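I have been trying to learn Welsh since January, and I would like it noted that I am still going, if only because Arwel Kemeys has my name down for the biscuit rota until spring.

The class meets at seven in the evening above the old chapel vestry in Anwood. Arwel teaches it. He has the patience of a man waiting for a bus he knows has been cancelled. On the first night he told us that Welsh is perfectly phonetic and that once we had the alphabet we could read anything aloud. I went home and read the back of a council leaflet to my wife, who asked if I was all right.
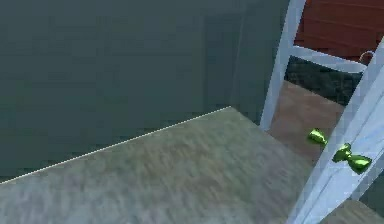 Mutations are where most people give up. You learn a word, you get fond of it, and then the front of it changes depending on what is standing next to it. Cath is a cat until she is his cat, when she becomes gath, or her cat, when she becomes chath. I have taken to practising on whatever is indoors, muttering my way round the walls. Grey-green was a bad place to start. Gwyrdd is green, llwyd is grey, but glas, which every textbook gives as blue, used to cover a fair bit of green as well and still does when it comes to grass. So a grey-green wall can hold me up for a whole evening, and I end up retreating to carped, which is carpet and gives no trouble until you want to own it.

Wyn Jenkins and Wyn Beddoe are both in the class, and both are better than me. Wyn Jenkins had a Welsh-speaking grandmother and gets the sounds right without trying. Wyn Beddoe had no such thing, he just does the homework. I find the second one harder to forgive.

Then there is Valdemar Eyvindsson, who grew up speaking Icelandic and finds our complaints about grammar rather sweet. He asked in week two whether the nouns had cases. Arwel said no. Valdemar put down his pen and looked quite let down. 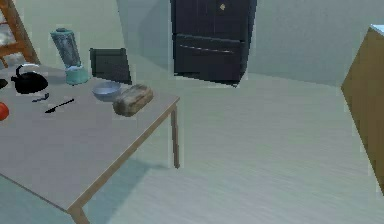

My own trouble is numbers. There are two systems, a modern one that makes sense and an old one that doesn't, and you need the old one to tell the time. In the modern way 70 is saith deg, seven tens, fine. In the old way it is deg a thrigain, ten and three twenties – a sum, in other words, and one I have to do while a person waits for my answer.

I tried it out on Ieuan Parry at the market, who has spoken Welsh all his life. I asked him, in what I thought was a decent sentence, how old his mother was. He thought it over and said in English that he didn't sell them, but I could try the stall by the car park.

The exam is in June. Arwel says I should think of it as a conversation, and he has heard me have one.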